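Clevavon Vehicle Hire, Mesov depot
Handover inspection: five-door hatchback, returned from long hire
Inspected by: Boonsong Thongdee
Checked by: Rosaire Bouchard
Date: 2025-06-05
Result: HOLD, two items open

1. Tyres, tread depth
Pass. Fronts even across the width. Nearside rear worn slightly more on the inner shoulder but inside our limit of 2 mm.
Comment: recheck at next return. If the inner shoulder has moved again, book alignment.

2. Tyres, pressure and valves
Pass after adjustment. All four set to the door pillar figure for light load. One dust cap missing, replaced.

3. Wheel nuts
Pass. Torqued in sequence. Locking nut key present in boot tray.

4. Brakes
Pass. Front pads 6 mm. Discs lightly lipped, no scoring. Handbrake holds on the yard ramp.

5. Lights
Fail. Offside number plate lamp out. Bulb good, holder corroded. Dufour holder ordered.
Comment: do not clean and refit the old holder. The same repair was done in January and is on the card.

6. Wipers and washers
Pass. Rear blade smears at the top of its sweep. Advisory only.

7. Tailgate
Fail. Struts hold when fully open but the tailgate drops from half height. Replace as a pair.
Comment (R.B.): Tagged "do not load" until done. Kimano struts are acceptable, provided the end fittings match.

8. Rear seats and belts
Pass. Both backrests latch, red indicators retract. Centre belt slow to return but locks on a sharp pull.

9. Load cover
Pass. Cords attached both sides. Cover sits level.

10. Loose items in cabin and boot
Cleared. Under-seat areas, door bins and spare wheel well checked. Property form filled in before anything leaves the bay.
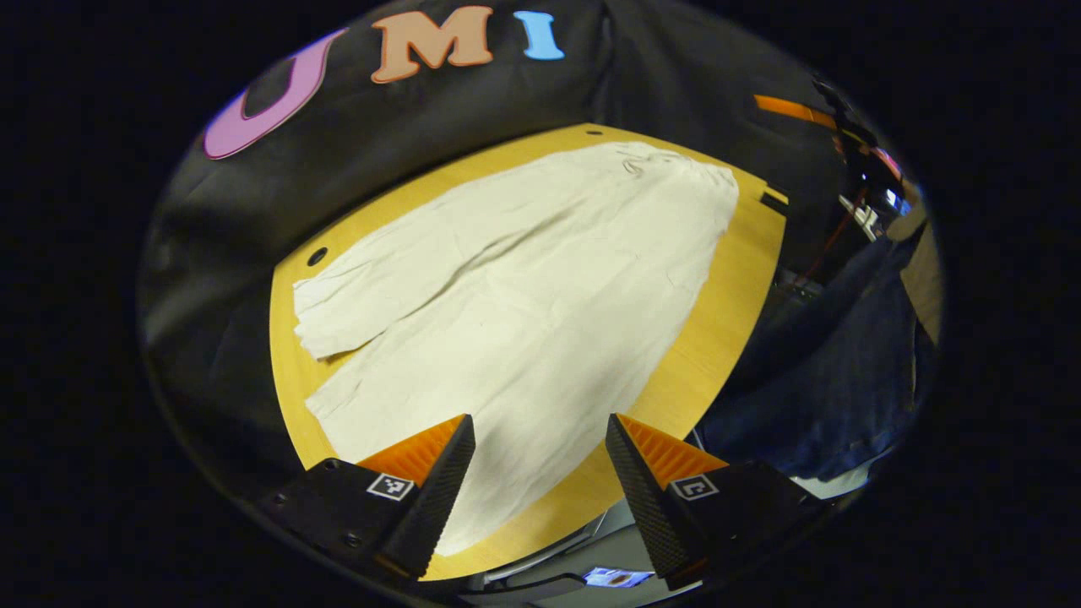 Boot and cabin finds are logged by type, main colour and condition, one line per item, with the bay number at the end of the line. Keep the wording plain and do not guess at make or value. Clothing is opened out on a table before it is written up, and an off-white garment in thin, creased fabric goes down as exactly that; "linen" is written only if the label says so. Pockets are checked by two people. Items are kept for 30 days and then passed to the area office.

11. Fluids
Pass. Oil just below the upper mark. Coolant at maximum. No leaks on the tray.

12. Documents and keys
Pass. Both keys work. Handbook in glovebox. Hire card 523 signed and filed.

Open items: 5 and 7. Vehicle stays in the bay until both are signed off by R. Bouchard.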